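I've been watching television on the Sivby for most of a summer now, which feels like long enough to have opinions about it. It's a little streaming box, black, about as exciting to look at as a bar of hotel soap, and I bought it for one reason: I was tired of having five apps and no idea which one had my show. The Sivby promises to put everything you follow into a single list. New episodes on top, old stuff underneath. That's the pitch!

And the list is good. Really good, on most nights. I loaded it up with 43 shows (don't judge, a lot of them are baking competitions) and it found all but 2 of them on the first try. When Stekden came back in June for its second season, the new episode was sitting at the top when I got home, and I didn't have to remember which service had bought it this year. 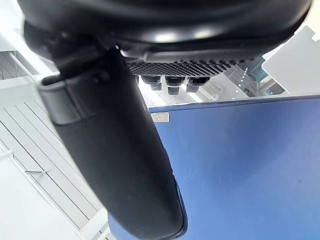
Does it keep your place if you switch from one service to another?
Most of the time, as long as you start the episode from the Sivby list. If you open the service's own app and watch from there, the list can take until the next morning to catch up, and a few times it never did for me.

My bigger gripe is the recommendations row. I watched one episode of Ignacio, the one about the harbor detective with the bad knee, and for two weeks the thing offered me nothing but gloomy men on boats. You can turn the row off, but the setting is buried under Accounts, of all places, and it came back on after an update.

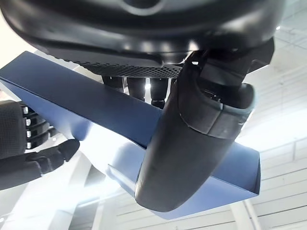 The search is better. You can type an actor's name and get everything they've been in, guest spots included, and that's how I ended up watching Bula, a soap with 254 episodes that I had never heard of. My friend Pacita Macaraeg had been telling me to watch it for years, and she was very smug on the phone. I'm on episode 60-something and I have strong feelings about the twins.

The remote is fine. Small, a bit slippery, and the mute button is right next to the home button, so expect to leave a few cliffhangers by accident. I'm keeping the box, and if they ever fix the watch history I'll buy another one for the bedroom.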